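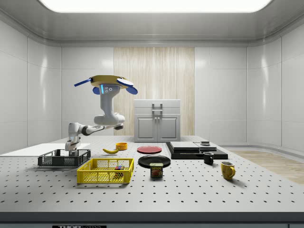 Learning to cook at 41, week 2

So I've done it, I've signed up for Sunday cookery classes with Kanchan Vashisht, above the old Padilla shoe shop, and I came home from the second one smelling of cumin and extremely pleased with myself. We made dal. Proper dal, with the sizzling spices tipped over the end! I have been buying it in pouches for years and I'm a bit cross about that now.

Mostly I learned that I've never let an onion cook for long enough. I give it a few minutes, get bored and throw the tomatoes in. Kanchan had us stand there for 20 minutes, stirring and chatting, until they'd gone the colour of strong tea (Finlay Mackay, on the next ring, burned his and had to start again, and was very good about it). Then ginger, garlic, turmeric, and only then the tomatoes. It tasted like someone else had made it.

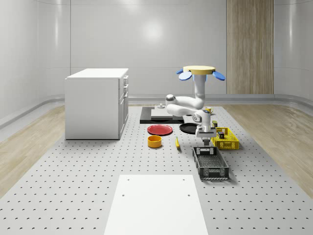 My own kitchen is the real trouble. It's a galley with a bit of worktop next to the kettle, and the kettle wins. I chop on top of the washing machine, which is fine until the spin cycle. What I'd love is a white unit like an island, flat on top with the edge sticking out a little and three small handles down one side, so the spoons could have a drawer, the tea towels could have another and I could stop keeping the rolling pin in the airing cupboard. I measured up on Monday night and it would fit, as long as I never wanted to open the oven again.

Anyway, I made the dal again for my sister and used red lentils from Turov, the little grocer by the station, and they went mushy much faster than the ones in class. Still nice, just more of a soup. I put in two green chillies where the recipe says one — she likes it hot, I cried a bit — and we ate the lot with toast as I'd forgotten to buy rice.

Next time it's flatbreads. Kanchan says to bring an apron and a tub to take them home in, and I've already told my sister there won't be any left.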